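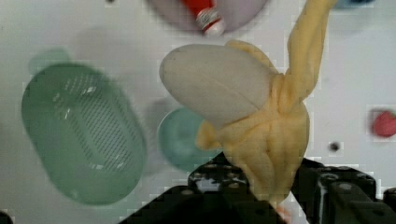 Digby Ellery objected to our first draft on exactly this point, saying that people in Lolton don't keep things because they love them, they keep them because the bin store is locked after six. We take the point. Attachment is one factor. Access is another, and the interview guide did not seperate the two well enough.

4.2 Keeping and replacing

Print this article | E-mail this article

Households in Gindalville and Lolton were asked which items they had replaced since June, and why. 637 replies usable. The rest either blank or filled in for the wrong household. Soft toys and kitchen tools came out at opposite ends, as in Després. Toys were hardly ever replaced. They got handed down, put in a closet, or sat in a bag for the thrift store that stayed by the door for months. Kitchen tools were replaced early, often while the old one still worked, and the old one then stayed in the drawer too. So a lot of the clutter people complained about was doubles.

Color came up more than we planned for. Several people bought a second tool to go with a first one, and said so without being asked. Price mattered less than expected under the 100 dollar line; above it, almost everyone could name the store and the month of purchase. See Figure 3.
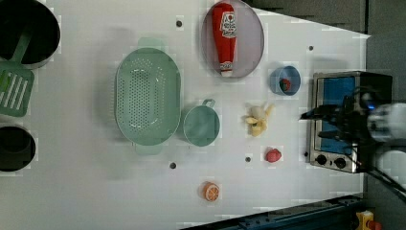

Figure 3. Kitchen items, including a black pot and a sage-green spatula and colander.

Recycled plastic goods (Plastwood and similar) were a special case. Owners described them as "already used once" and felt easier about throwing them out, wich is the reverse of what the sellers hope for. Darlene Vachon found the same in her pilot, smaller sample, same wording almost. Needs a proper test. Our question on this was added late and only the Gindalville group got it.

Limits. Self-report. One season. Renters over-represented in Lolton, and renters move more, so they sort through their stuff more. We did not weight for this. Storage space was recorded as yes/no, too crude, and should be measured next time.

Shares: 3 | Comments: 0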